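KOSTNESS RELEASES LENAVORA 18, A GRASP PLANNING PACKAGE, AND PUBLISHES ITS FAILURES WITH IT

Update for arm and gripper users lands without a headline success rate; company says most such numbers mean little

DURKNESS, 31 Mar 2022 — Kostness today released version 18 of Lenavora, its planning and control software for single robot arms working over cluttered tables. The new version replaces the grasp planner, adds a log viewer and drops two features that did not hold up under testing. It does not make robots ready for unattended work in homes or shops, and customers who have been told otherwise by any vendor should ask to see the logs.

The company is aware that this is an odd way to announce a product. Buyers of robot software have sat through a lot of demonstrations in which one object, well lit and placed in the middle of a bare table, is picked up again and again. A planner that does well in that setting has been shown to do well in that setting. Kostness has run demonstrations of that sort itself, and sold licenses on the strength of them, and then spent months on the phone with the people who bought the licenses.

Version 18 was therefore tested on messier tables. The team ran 1,264 pick attempts with small objects of the kind that give planners trouble: alphabet blocks that touch each other, soft bags and cloth with folds, clear plastic that depth sensing handles poorly. Every attempt was logged, including the ones stopped by hand. Of the total, 300 were set aside before tuning began and were not looked at until the code was frozen.
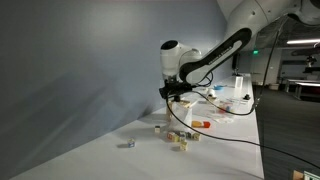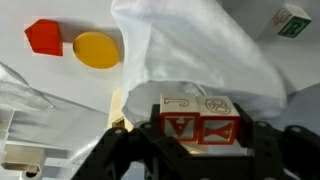 Tabletop work with wooden alphabet blocks. In the second picture, the gripper holds two blocks side by side.

What is new

The old planner ranked grasps by how well the fingers would close on a single object's outline. When two objects sat against each other it often treated them as one, and it reported the result as a good grasp. The new planner keeps more than one reading of the table open and passes all of them to the motion stage, along with a score for each. If the scores are close, the software can ask for another view from the wrist camera before it moves. This costs time. Users who care mostly about cycle speed may prefer to stay on version 17, and it will go on getting fixes.

After the fingers close, Lenavora now compares the opening of the gripper with the width it expected. A mismatch is written to the log as a mismatch. In earlier versions, a gripper holding two blocks when it had been asked for one could still be counted as a success, as long as something was in its fingers. Kostness considers its own older success figures unreliable for this reason and has taken them off its website.

The log viewer, called Tapia, plays back camera views next to the planner's scores, so that a user can see what the software believed when it chose a grasp. It runs on an ordinary laptop and can open logs from version 17, although the older files lack the scores and show up with blank columns.

What has been removed

Automatic speed tuning is gone. It made arms faster in the lab and less predictable at customer sites. The plain-language command box is also gone. It worked for the phrases the team had thought of and failed in confusing ways for the rest — a drop-down menu does the same job.

What is still wrong

The release notes list 81 open issues. Clear plastic remains the worst of them. Sheets and bags are still sometimes read as empty space, and the planner will then send a finger through them. Cloth that lies close to a target can be taken for part of the table. Reading the letter on a block is possible with an add-on, but a letter seen upside down is missed more often than the company would like, and the add-on is still marked as a trial feature.

Availability

Lenavora 18 is available now to current license holders at no added charge. New licenses are sold by the seat. The full set of logs, failed attempts included, can be downloaded from the support page without signing up. A smaller update covering the cloth problem is planned for May, if it passes the same tests. If it does not pass, it will be late.

About Kostness

Kostness writes control and planning software for robot arms. It is based in Durkness and does not make or sell hardware.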